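Stateo Compact Refrigerators: Frequently Asked Questions
Care, defrosting and placement

How much clearance does the cabinet need?
Leave two inches behind the cabinet and at each side, and four inches above. The condenser on the Stateo compact line is built into the side walls, so warm side panels are normal during a compressor run. Do not install the unit in a closed cupboard unless the cupboard has a vent at the top and another at the bottom.

Can I plug it in right after delivery?
If the unit traveled upright, wait two hours. If it was laid on its side at any point, wait 12 hours. Compressor oil drains into the tubing when the cabinet is tipped and needs time to return. Running the compressor before then shortens its life, and damage of this kind is not covered by the warranty.

Which thermostat setting should I start with?
Start at 3 on the dial. Put a refrigerator thermometer in a glass of water on the middle shelf and read it after 12 hours. The reading should fall between 35 and 40 °F. Change the dial by one step at a time and wait another 12 hours before reading again. The numbers on the dial indicate cooling effort and do not correspond to degrees.

Why does the compressor run so often in summer?
Compact cabinets have thinner walls than full-size ones, and heat gain rises with room temperature. The rated range is 60 to 90 °F. Above that the compressor may run continuously without reaching the set point. Below 60 °F the thermostat may not call for cooling at all, which is a common complaint from owners who keep the unit in a garage in December.

How often should I defrost?
Defrost when the ice on the evaporator plate is a quarter inch thick. In a dry room this may take several months. In a humid room, or where the door is opened often, expect to do it more frequently.

What is the correct defrosting procedure?
Turn the dial to 0 and unplug the unit. Move the food to a cooler. Place the drip tray under the evaporator plate, lay a folded towel on the cabinet floor and leave the door fully open until the ice releases. A bowl of hot water on the top shelf speeds this up. Do not chip at the ice with a knife or scraper – the plate is thin aluminum and the refrigerant channels run directly beneath the surface.

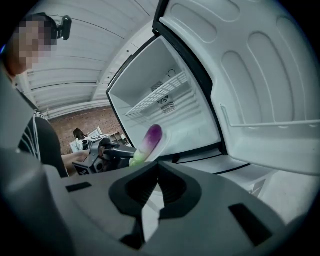
Wipe the interior dry before restarting, including the groove behind the door gasket. Close the door, restore power and allow the cabinet to reach temperature before reloading it.

The door does not seal. Is the gasket worn out?
Usually it is dirty or deformed. Wash it with warm water and dish soap, then close the door on a strip of paper and pull. Repeat at several points along each side. If the strip slides out freely at one point only, warm that section with a hair dryer on low and reshape it by hand. If it slides out everywhere, check that the cabinet is level before ordering a replacement.

Can the door be reversed?
Yes, on all models with a removable top hinge cover. The hinge kit is the same for both sides. Models from the Turkby series have a fixed hinge and cannot be converted.

Where do I get spare parts?
Gaskets, shelves and drip trays are stocked by Lykkegaard. Quote the full model number from the label inside the cabinet. Thermostats are supplied to service technicians only.

Who maintains this page?
Technical content is reviewed by Vilhjálmur Damgaard. Corrections can be sent through the contact form – include the model number and the question heading.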